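브라산데일 생활용품 | 테이블·작업대 용품
홈 > 테이블 용품 > 천 커버 > 파테티 작업대 커버

파테티(Fatetti) 작업대용 천 커버, 그린
제조: 브램웰(Bramwell)
판매: 브라산데일(Brasandale)
상품번호 958
상품 설명 최종 수정: 2018년 9월 7일

안녕하세요, 브라산데일입니다. 오래 기다려 주신 분들이 많아서 먼저 반가운 소식부터 전해 드려요. 8월 내내 품절이었던 파테티 작업대 커버 그린 색상이 드디어 다시 들어왔습니다! 그사이 재입고 알림을 걸어 두신 분들께는 문자를 따로 보내 드렸는데, 혹시 못 받으셨다면 이 페이지에서 바로 주문하셔도 괜찮습니다.

파테티는 원래 식탁보로 나온 물건이 아니에요. 책상이나 작업대 위에 깔아 놓고 이것저것 올렸다 내렸다 하는 분들을 위해 만든 천입니다. 그래서 레이스도 없고 무늬도 없고, 처음 보시면 좀 심심하다고 하실지도 모르겠어요. 저희도 처음 샘플을 받았을 때는 그렇게 생각했거든요. 그런데 매장 포장대에 깔아 놓고 몇 주를 지내 보니 그 심심함이 오히려 편하더라고요. 작은 나사 하나, 바늘 하나를 떨어뜨려도 무늬에 묻히지 않아서 금방 눈에 들어옵니다.

색은 그린 한 가지입니다. 네이비와 베이지도 만들어 달라는 말씀을 자주 주시는데, 브램웰 쪽에서 당분간은 이 색만 염색한다고 해요. 아쉽지만 저희 눈에는 이 초록이 참 좋습니다. 오래 들여다보고 있어도 눈이 덜 피로하고, 흰 종이나 금속 부품이나 색실을 올려놓았을 때도 잘 보여요. 모니터로 보시는 색과 실제 천의 색은 조금 다를 수 있으니 이 점만 너그럽게 봐 주세요.

원단은 면과 폴리에스터 혼방이고, 앞면은 살짝 까슬한 느낌이 납니다. 너무 매끈하면 위에 놓은 물건이 자꾸 미끄러지고, 너무 두툼하면 글씨를 쓸 때 펜 끝이 푹푹 들어가잖아요. 그 중간쯤 되는 두께라고 생각하시면 됩니다. 뒷면에는 따로 코팅을 하지 않았습니다. 코팅이 있으면 덜 밀리기는 하는데 세탁을 몇 번 하면 벗겨지기도 하고, 여름에는 상판에 들러붙는다는 말씀도 있어서 고민 끝에 뺐다고 하네요. 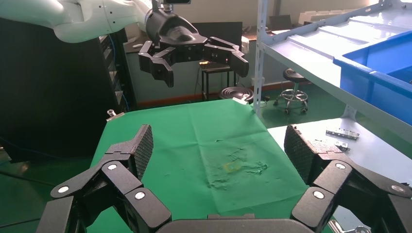 코팅이 없는 대신 모서리는 집게로 잡아 주시는 편이 좋습니다. 천 모서리를 상판에 대고 작은 클램프로 집어 두시면 팔꿈치로 쓸고 지나가도 훨씬 덜 움직여요. 클램프는 집에 있는 것을 쓰셔도 되고, 없으신 분은 아소돈(Asodon) 테이블 클램프를 함께 담아 주세요. 커버를 사시는 분들께는 클램프 2개 묶음을 할인된 가격에 드리고 있습니다. 입이 벌어지는 폭이 넉넉해서 웬만한 가정용 책상에는 무리 없이 물리는데, 상판 아래에 서랍 레일이나 철제 프레임이 바짝 붙어 있는 책상이라면 물릴 자리가 있는지 먼저 한번 더듬어 보시고 주문해 주시면 좋겠습니다.

처음 펼치시면 접힌 자국이 꽤 또렷하게 남아 있을 거예요. 접어서 포장하다 보니 어쩔 수 없는 부분인데, 하루 이틀 깔아 두시면 조금씩 풀리고, 급하신 분은 중간 온도로 뒷면을 다려 주시면 됩니다. 다만 쓰다 보면 주름은 또 생깁니다. 천이니까요. 저희는 그냥 손바닥으로 한번 쓱 쓸어 주고 마는 편이에요. 구김 없이 팽팽한 표면이 꼭 필요한 작업이라면 고무 매트 종류가 더 맞으실 것 같습니다.

그리고 자주 쓰는 자리는 다른 곳보다 먼저 해집니다. 한가운데에 늘 같은 물건을 올려놓거나 같은 자리를 계속 문지르시면 그 부분만 색이 옅어지고 결이 일어나요. 이건 불량이 아니라 천이 닳는 과정이라 교환 대상에는 들어가지 않습니다. 가끔 앞뒤로 돌려서 깔아 주시면 닳는 자리가 나뉘어서 조금 더 오래 쓰실 수 있어요. 저희 포장대 커버도 벌써 몇 번을 돌려 깔았는지 모르겠습니다.

테이프를 쓰시는 분들께도 한 말씀 드릴게요. 위치를 표시하려고 천 위에 테이프를 붙이는 분들이 많으신데, 종이 마스킹 테이프는 괜찮지만 포장용 비닐 테이프는 되도록 피해 주세요. 오래 두면 끈적임이 남고, 떼어 낼 때 보풀이 같이 일어납니다. 이미 자국이 남았다면 미지근한 물에 주방세제를 조금 풀어 두드리듯 닦아 내시고, 그래도 남으면 세탁기에 한 번 돌려 보세요.

크기와 구성

가로 200cm 제품 한 가지로 나옵니다. 책상보다 길면 양옆으로 늘어뜨려 쓰셔도 되고, 가장자리를 접어 넣고 클램프로 집어 두셔도 됩니다. 테두리는 두 번 접어 박음질해서 올이 잘 풀리지 않아요. 원하는 크기로 잘라 쓰셔도 되지만, 자른 면은 꼭 올풀림 방지 처리를 해 주시고, 한번 자르신 제품은 교환이나 반품이 어렵습니다.

세탁 방법

찬물 또는 미지근한 물에 단독 세탁해 주세요. 첫 세탁 때는 초록 물이 조금 나올 수 있으니 흰 빨래와는 절대 함께 넣지 마시고요. 표백제와 섬유유연제는 쓰지 마세요. 건조기에 넣으면 조금 줄어들 수 있어서 널어 말리시는 쪽을 권해 드립니다. 덜 말랐을 때 탁탁 털어서 널면 다림질이 한결 수월해요.

자주 주시는 질문

식탁에 깔아도 되냐는 질문이 제일 많습니다. 물론 되지만 방수 처리가 없어서 국물을 쏟으면 그대로 스며듭니다. 아이가 있는 댁이라면 위에 투명 매트를 한 장 더 올려 쓰시는 것도 방법이에요.

납땜이나 글루건 작업을 하신다는 분들도 계신데, 내열 제품이 아니니 뜨거운 도구는 꼭 받침 위에 올려 주세요. 재봉이나 조립, 분류, 포장처럼 열을 쓰지 않는 작업에는 마음 편히 쓰셔도 됩니다.

배송과 교환

평일 오후 2시 이전에 결제해 주시면 당일에 보내 드리고, 그 이후 주문은 다음 영업일에 나갑니다. 클램프를 함께 주문하셔도 한 상자에 넣어 보내 드려요. 받으신 뒤 마음이 바뀌셨다면 세탁하거나 자르지 않은 상태로 7일 안에 연락 주세요. 단순 변심일 때는 왕복 배송비를 부담해 주셔야 하고, 박음질이 터졌거나 오염된 제품을 받으셨다면 당연히 저희가 부담해서 새것으로 바꿔 드립니다.

더 궁금하신 점은 상품 문의 게시판에 남겨 주세요. 책상 사진과 상판 두께를 함께 적어 주시면 클램프가 맞을지 같이 봐 드리겠습니다.

함께 보시면 좋은 상품
아소돈 테이블 클램프 2개 묶음
브램웰 면 마스킹 천
파테티 의자 등받이 커버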